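About Us

Posted 27 Aug 2023 by the Evwood Kitchen office

Evwood Kitchen School teaches home cooking to adults and older teens. We are on the second floor of the old feed store in Graluvcombe, above the hardware shop, and we have been here since we outgrew the church hall in Rudton. Most people who come to us already cook a little. They can make eggs and a pot of pasta, and they want to get better at weeknight dinners, bread, soups and beans.

We began with one class, a Saturday morning on dried beans and rice. People asked for a second class on tortillas and flatbreads, and then one on braising cheap cuts of meat. Those three are still on the schedule. The bean class has changed the least. We still soak half the beans and leave the other half dry, cook both, and let the class taste them side by side before anyone talks about which is better.
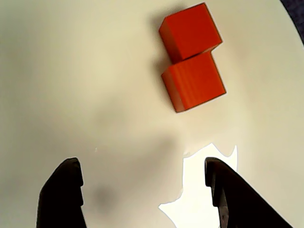 Our classes are small and everyone cooks. Each class has a stove burner for every two people, and you eat what you make at the end. We print the recipes on one sheet, front and back, and you take the sheet home. Measurements are in cups and spoons, with weights next to them for baking. If a recipe calls for something hard to find in town, the sheet also lists what to use in its place.

In the year that ended in April, 2337 people took a class with us. Of those, 2201 came to an evening or weekend class, and the rest came with a school or work group. Soups and stews filled up first, followed by pan sauces. The class on pickles was slow until we moved it to late summer, when people have cucumbers to use up.

What we teach

The regular schedule has 4 parts: basics, breads, one-pot meals and preserving. Basics covers knife work, salting, heat, and how to tell when chicken is done. Breads starts with a plain pan loaf and goes on to rolls, pita and corn tortillas. One-pot meals runs all year. Preserving runs when the produce is in, so the dates move around and we post them late.

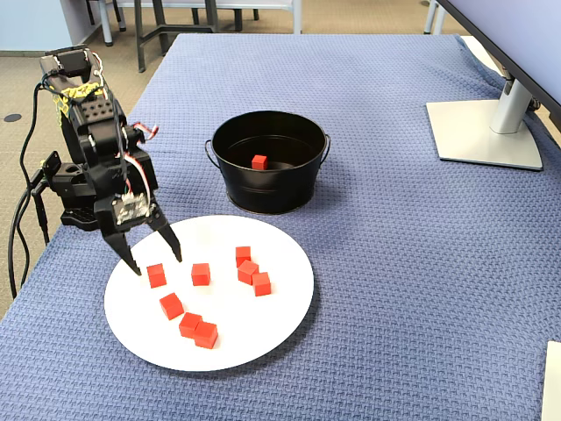 We do not teach cake decorating or candy making. We get calls for both, and the community center in Rudton has offered them in the past. We also don't certify anyone for restaurant work. A few of our students have gone on to kitchen jobs, but the classes are planned for people cooking at home with an ordinary stove and a short grocery list.

Ingredients and allergies

We buy flour and cornmeal from Pillay Mill and most vegetables from the Graluvcombe farm stand. Meat comes from the butcher on our street. Wheat, nuts, eggs and dairy are all used in the same kitchen, so we can't promise that any dish is free of them. Tell us about an allergy when you sign up and we will let you know which classes are a poor fit. Vegetarians can take any class except braising. 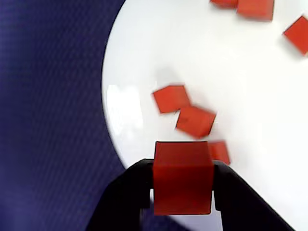
A red cube held in the gripper, with a white circular surface behind.

The recipe library

Every sheet we have handed out is kept in the recipe library, which now holds 812 recipes. Students can look through the binders before and after class and make copies at the front desk. Older sheets have corrections written on them in pencil. The cornbread recipe has been rewritten more than any other, and the current version uses less sugar and a hotter pan.

Visiting and signing up

You can sign up at the front desk or by phone. Payment is due when you book. If you need to cancel, call at least two days ahead and we will move you to another date. Use the side stairs after the hardware shop closes, and park behind the building. Bring an apron and a container with a lid for leftovers. Knives and boards are provided.

Recent items

Fall bread schedule
How to store dried chiles
Changes to the Rudton pickup day
Corn tortillas without a press
What to do with leftover rice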